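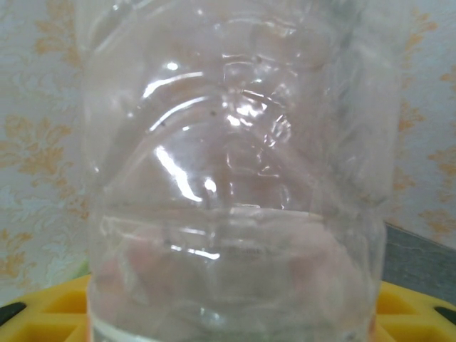
crumpled plastic, close up, glare and all

November, nearly midnight

Long one. Feet gone. Writing this in bed with the card reader still going so sorry future me if it stops halfway through a thought.

Bucur wedding today. Up at five, out by six, forgot the spare flash batteries, went back, out again at twenty past. Lụa drove. She'd done sandwiches. I ate mine before the ring road and half of hers by Skindville.

Venue was fine, dark. Darker than when we went to look at it in the summer, they've put up these heavy green curtains and won't take them down, the woman said they were "part of the package". ISO up at 3,000-odd for most of the ceremony and I could feel myself wincing every time I checked the back. It'll clean up. It'll have to.

Registrar was one of the strict ones. Stand there, don't move, no flash, not past the second row. So the vows are all from one side, and the groom is a good head taller than she is and kept leaning in, so there's a lot of his ear. Got the one where she laughs though. Knew it when I pressed. Worth the whole day that one.

Group shots were a mess. I'd asked for a list of names three times and got it at the church gate – sorry, registry gate – on the back of an envelope, in pencil. Janaka (bride's aunt, pink hat, enormous voice) took over and honestly thank god. She just shouted people into rows. I should hire her. Twenty five minutes for what I'd allowed an hour, then the rain came in and that was that for outdoors. No couple portraits under the big tree, which was the only thing the bride had really asked for. She was nice about it. I said we could go back another day, no charge, in the clothes if they can face it. Then lay awake – well, am lying awake – thinking why did I say no charge.

Money. Need to have it out with myself about money.

Did the sums in the car while Lụa filled up. 1,000 for today, all in. Take off Lụa, petrol, the parking, the album which I stupidly include, and I'm left with 451. Then it's a week of editing. If I count the hours properly I'd be better off at the supermarket. And warmer. Mahfuz has been telling me this for two years, he charges nearly double and says he gets less moaning from people, not more. I always think yes but you're Mahfuz. You walk in with that coat.

Told Lụa and she said put it up after Christmas, new year new prices, no one will blink. Maybe. Sandamali's is already booked at the old price so I can't touch that, and she's told her cousin the old price as well, who I haven't even met. Will have to write to the cousin. Not tonight.

Also the Gratport people rang DURING the speeches. Phone was on silent but I saw it light up and then couldn't think about anything else through the best man. Rang back from the car park. They want the shop front and the staff portraits, twelve people, plain background, and could I do it in a morning. Said yes before she'd finished. Didn't ask what they're paying. Idiot. Email her first thing and ask, and ask who keeps the rights, and ask if there's a room with a window.

Second camera is playing up again. The shutter stuck twice in the dancing, had to turn it off and on. It's the Lurnano strap rubbing the dial I think, or I want to think that as it's cheap to fix. If it's the shutter then it's a repair and there goes the 451. Will take it in to be looked at. Keep the old one as backup for Sandamali's, it's heavy and the screen's scratched but its never once let me down.

Card reader's just pinged. 456 keepers on the first go through, and that's me being soft, needs to come right down. Promised them a few for the morning to send round the family. Picked six. Laughing one, the hands, Janaka mid shout (she'll love it or kill me), the little boy asleep under the coats, the two grandmas, first dance a bit blurry but nice. Converted the grandmas to black and white then back then black and white again. Leaving it.

Moushumi messaged to ask how it went and could she second shoot in the spring. She's good, better than she knows, she sees light before she sees faces and I'm the other way round. Said yes to that as well. At least that one I'm sure of. Have to work out what to pay her, see above re money.

Things for tomorow
– back up cards AGAIN, other drive
– Gratport email, ask about the fee
– cousin
– camera in
– wash the black shirt, gravy
– ring Mum

Nearly one now. Lụa's left her umbrella in my kit bag and everything in the bottom pocket is damp. Tipped it all out on the towel. Lenses fine. Going to sleep.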